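Stains, smells and other things that live in the kitchen

Tea stains first, as they cause the most family arguments. A spoonful of bicarb and a damp cloth will shift most of them, including the ring you've been calling "the glaze" for years. Wipe in circles, rinse, pretend you do it weekly. Banded mugs with plenty of brown in them hide tannin beautifully, so check the inside before lending one to your mother-in-law. 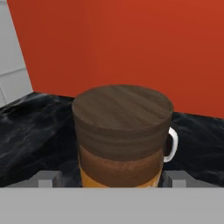 Can I use bleach on a stained mug?
Leave it in the laundry. Bicarb does the job, and if it doesn't, soak the mug overnight with a denture tablet and tell no one.

Marble is fussier. Vinegar and lemon are the darlings of every tips page going, and both will etch it. Warm water, a drop of dish soap, a dry cloth. The stone cost you $2438 and would like you to remember that.

Limes keep longer in the fridge, in a closed container. One left on a coloured shelf looks very smart for a few days — then it's a golf ball. Wipe sauce bottles under the nozzle before they go back, or they'll glue themselves to the paint. 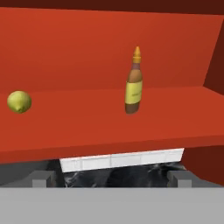 Ragnheiður Ingvarsson writes that a hard lime isn't finished: roll it under your palm, give it ten seconds in the microwave, and it'll give up more juice than you'd expect. She has also stopped buying shelf liner.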